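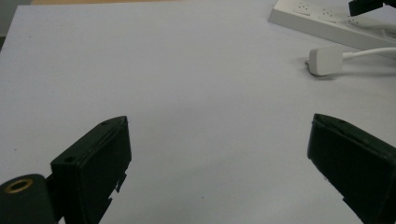
March, bench 2, morning

Surface first, then the power strip. The old cover sheet had gone shiny along the near side and threw a glare line straight across anything white, so Wulan ordered a matte replacement from Drillcombe. Cut size 822 x 522 mm, corners eased with 240 grit, wiped down with plain water and a lint-free cloth. No alcohol, it left a haze on the offcut. The white goes faintly bluish gray under the room lights, and the light is still uneven: a bit brighter toward the center, dimmer along the near and left sides. Soft falloff, no hard edge to it. I can live with that for cord work. For color checks I would not trust it.

Afiq wants the surface a neutral gray. Noted, but we have one sheet and it is white. If the Birnirstead offcuts come in the right thickness we can try one next month.

Power strip layout. The job is to settle how a short strip should sit on the surface before the cord is coiled, so that whoever does it next starts from the same place. Strip is the white Cenano, four outlets in a row, switch area at the cord end. Cord measured over 1280 mm from strain relief to plug face, pulled straight but not stretched. It has a strong set from the packaging and wants to go back into a loop.

Three placements considered:

Parallel to the long edge. Cord comes off the end and runs out of surface almost at once. Plug ends up hanging. Rejected.

Parallel to the short edge. Better, but the set in the cord turns the strip by a few degrees when you let go.

Diagonal, far left to near right, cord end nearest the operator. Cord is allowed to bend where it wants and comes back to the left in one curve, with the plug lying flat on the surface beside the strip. No hand needed to hold it down.

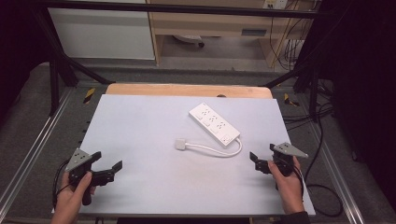

Going with the diagonal. Start position is therefore strip across the middle, cord end near right, plug left, nothing crossed. Do not try to straighten the curve. I spent twenty minutes yesterday warming the cord with the heat gun on low and got a slightly straighter cord with a kink at the strain relief – put that one in the reject bin, do not use.

Coiling notes. Loop size wants to be a bit longer than the strip itself. Smaller loops spring open. Begin at the strip end and work toward the plug so that any twist runs out at the free end. Afiq starts at the plug and gets a figure eight by the third loop, every time, and then blames the cord. Tie is one of the Kwok reusable straps, the narrow ones. The wide ones cover the switch.

Open items
– Rubber feet on the strip mark the new sheet. Marks come off with a damp cloth so far. Check again after a week.
– Label the spare strip. It has a stiffer cord and should not be mixed with this one.
– Wulan to ask Drillcombe for the price on a second sheet, same cut.
– Light on the left side: try moving the lamp before anyone buys another.

Sheet left in place, strip and cord back in the drawer. AH has the strap bag.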